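Kilelum Home Recipe Box: Set-Up Guide
Section 3: Getting your first recipes in 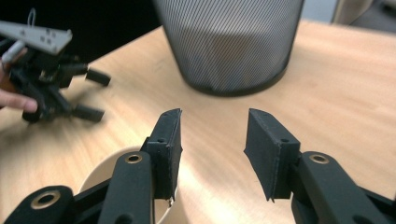 By now you have the app installed and you're signed in, so it's time for the fun part. This section takes you from an empty recipe box to one you can really cook from. Set aside an evening if you have a big stack of cards and clippings, or do a handful at a time. Both work fine, and you can stop anywhere and pick up again later.

Before you start

You will need:
- Your Kilelum sign-in
- A phone, tablet or computer with the app open
- The recipes you want to add (cards, notebooks, printouts, web links, whatever you've got!)

Start with the recipes you cook all the time. It's tempting to begin with that beautiful layer cake you made once, but the Tuesday soup is the one you'll be glad to have on your phone at the grocery store.

3.1 Create a box

A box is a collection of recipes. You get one called My Box when you sign up, and you can add more whenever you like.

1. Tap Boxes at the bottom of the screen. On a computer, Boxes is in the left-hand menu.
2. Tap New Box.
3. Type a name. Names can have up to 50 characters, and emoji count as 2.
4. Pick a cover color.
5. Tap Save.

Note: You can rename a box later without losing anything in it. Links you have already shared will keep working too.

3.2 Type in a recipe by hand

Typing is slower than importing, but the results are lovely and clean, and it's a great way to learn where everything lives.

1. Open the box you want and tap the plus sign.
2. Choose Write It Myself.
3. Enter the title. If you have several versions of a dish, put the difference in the title ("Cornbread, no sugar") so you can tell them apart in search.
4. Enter the number of servings. Don't skip this one! The scaling tool in Section 5 can't do anything without it.
5. Tap Ingredients and type one ingredient per line, amount first. For example: 2 cups flour, sifted.
6. Tap Steps and type your method. Press Enter to start a new step.
7. Tap Save.

The app reads each ingredient line as you type and turns the amount bold once it understands it. If an amount stays plain, check the spelling of the unit. Most everyday units work, including stick, clove, bunch and pinch. "A glug" does not, though you can put it in the notes, and we hope you do.

Note: Ranges such as "3 to 4 carrots" are fine. Scaling uses the lower number and the shopping list uses the higher one.

Caution: Leaving the page before you tap Save throws away your changes on the web version. The phone and tablet apps keep a draft, which you'll find under Boxes, then Drafts.

3.3 Import from a web page

This is the feature people write to us about most, and once you've used it you'll see why.

1. Copy the address of the page with the recipe on it.
2. In the app, tap the plus sign and choose From a Link.
3. Paste the address and tap Fetch.
4. Wait for the preview. Long pages can take up to 20 seconds.
5. Compare the ingredients with the original page. Tap any line to fix it.
6. Choose a box and tap Save.

If the preview comes up blank, the page probably stores its recipe in a way the importer can't read. Choose Paste Text instead, copy the ingredients and method over, and the app will sort them into the right places.

Note: The original address is saved at the bottom of the recipe, so you can always go back and read the comments.

3.4 Bring in a Pralison or Gradport file

Moving over from another recipe program? Wonderful, you can bring everything along in one go.

1. In your old program, export your recipes as a single file. Pralison calls this Backup. Gradport calls it Save Library.
2. On a computer, open Kilelum and go to Settings, then Import.
3. Drag the file onto the gray box, or click Choose File.
4. Pick the box the recipes should go into. We suggest making a fresh one called Imported and sorting from there.
5. Click Start.

Each file can hold up to 200 recipes. If yours has more, split the export into smaller files and run them one after another.

Caution: Do not close the browser tab during an import. If the connection drops, go to Settings, then Import, then Resume. Starting over from the beginning will give you duplicates.

Categories from Pralison come across as tags. Gradport star ratings come across too, but half stars are rounded up.

3.5 Add tags

Tags are how you find dinner at 5:30 with hungry people in the house, so give them a little love.

1. Open a recipe and tap Add Tag.
2. Type a word or two and press Enter.
3. Repeat for as many as you need, then tap Done.

To tag a whole batch at once, press and hold one recipe in the list, tap the others, and then tap Tag.

Good starter tags are the main ingredient, the season, and how long the dish takes. Wai-kit Fang, who tested this guide with us, also tags by pan, so a search for "skillet" brings up every dinner with one thing to wash. We've all copied that idea now!

Note: Tags ignore capital letters. "Soup" and "soup" are the same tag, but "soup" and "soups" are not.

3.6 Check that everything worked

1. Close the app completely and open it again.
2. Open your box. The recipes you saved should be listed newest first.
3. Tap the magnifying glass and search for an ingredient you know is in there, such as onion.
4. If you use a second device, sign in there and pull down on the list to refresh it.

If a recipe is missing on the second device, make sure both are signed in with the same email address, then pull down to refresh again. A large import may need a few minutes to show up everywhere.

If you see the same recipe twice, open Settings, then Tidy Up, then Find Duplicates. You can look at each pair side by side before choosing which to keep. Deleted recipes stay in the Trash until you empty it.

Sharing a box with family, including through a Poon household account, is covered in Section 4.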